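Support Ticket: Intermittent gripper stall during sorting cycle
Site: Grernunbridge, Cell 5
Project: Brastolden sorting task
Priority: High
Status: Open, pending vendor response

Summary

The arm at Cell 5 stops without warning while closing or opening the gripper. The controller reports loss of gripper communication and holds position. The sorting task calls for tennis balls to be placed in the lavender plate and orange cubes in the blue plate. The fault has been recorded with both kinds of object, and no link to object type has been established.

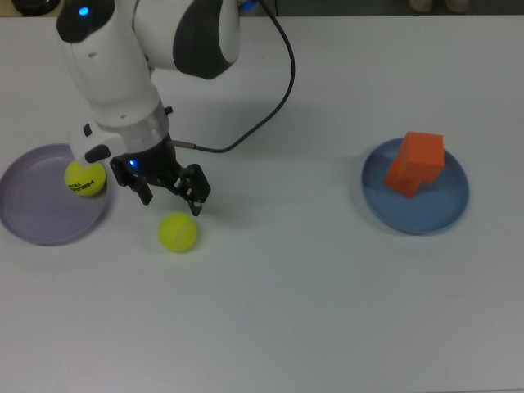 Cell 5, gripper above a tennis ball, cable connected at the side of the gripper housing.

Initial checks

The operator restarted the controller and repeated the task at normal speed. The fault returned after 45 minutes. Supply voltage at the controller was within limits. The gripper was then run in open and close cycles with the arm held still, and completed 2000 cycles with no error. The fault could not be reproduced unless the arm was moving.

Attention was then given to the external cable between the arm and the gripper. The cable hangs in a free loop and changes shape as the wrist turns. With the wrist rotated 60 degrees from its rest angle, the error could be produced by light pressure on the connector. The cable was reseated and the task resumed with both balls and both cubes on the table.

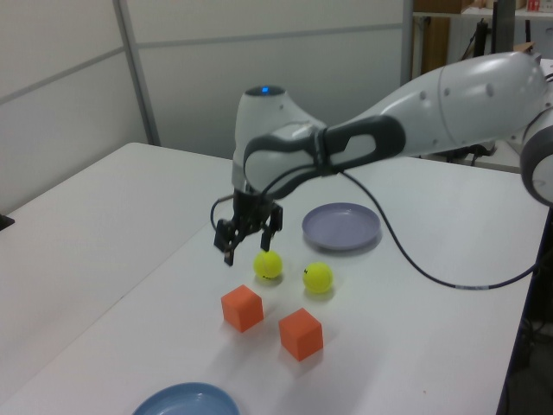

Actions taken

1. Arm speed limited in software until further notice.
2. Gripper cable reseated and connector contacts inspected. No bent pins found.
3. Wrist rotation restricted in the task program.
4. Controller log exported and attached to this ticket.

The fault occurred once more after these steps, during an approach to a cube. The arm held position as designed and no part was dropped. Staff are reminded to press the emergency stop before reaching into the cell, including when the arm appears to be idle. A communication hold does not remove power from the joints.
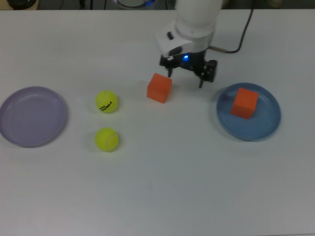
Yau replied in September that the log is consistent with a break in the cable close to the connector, and asked that the unit not be returned to full speed on the present cable. A replacement cable will be sent through Pridham, to be fitted with a strain relief clip at the wrist. The ticket is to remain open until the new cable has completed a full shift with the rotation limit removed.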